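## Stop shops knowing quite so much about you

I had a good clear-out of my online accounts in September, and there were 24 I'd forgotten. One was for a carpet shop in Munesgate that still had my old phone number!

My tips – start with your email. Search for "welcome" and you'll soon see who has your details. Log in, take out your card number, then close the account. Give them 48 hours to reply before you chase.

Then do your phone. Open the settings, look at which apps can see your location and switch off any that don't need it (my torch app did not).
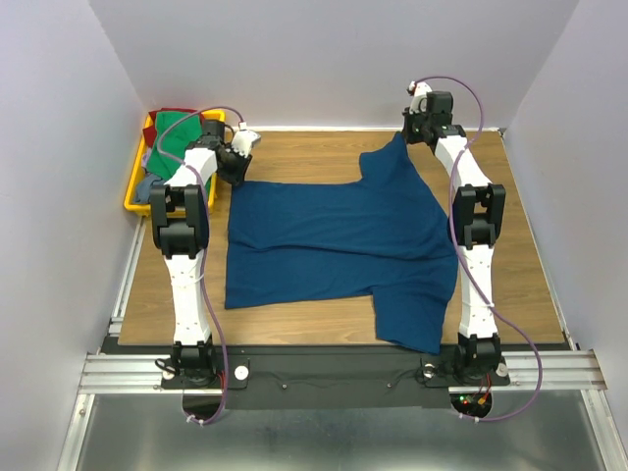 *A dark blue garment laid out on the table.*

I do 2 accounts a night with a cup of tea.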